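**Two-arm pickup build, project report**
Agustina Paredes, with Abhishek Katiyar

We wanted a robot that can tidy a real living room, with real sofas and real cables on the floor! Our build has two arms with white gripper housings and black fingers. We named it Trodska in November and the name stuck.

For testing we skipped the neat lab table and drove it right up to the couches. Soft things were our favorite targets, like the big red pillow on the tiles. A cushion has no good edge to grab, so the approach angle matters a lot.

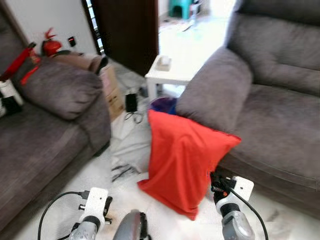
Siiri Eglītis: Have you tried coming in lower and closing slower? Mine kept pushing soft stuff away until I cut the closing speed.

We tried it, and slower closing really is better. It also gave us time to watch the wrist cables, which love to catch on things when both arms swing inward. We now leave a bigger loop at each gripper.

Next came two-handed holding, the part we were most excited about. Each gripper pinches one upper corner of the red cloth, and both arms have to agree on height or the fabric twists.

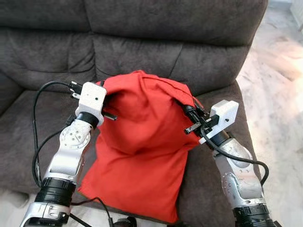
Marlies Ruchti asked whether the arms share one controller or each run their own. One controller, two motion plans - the second plan waits for the first grip to close. Syncing the lift is still rough, and we're rewriting that part next.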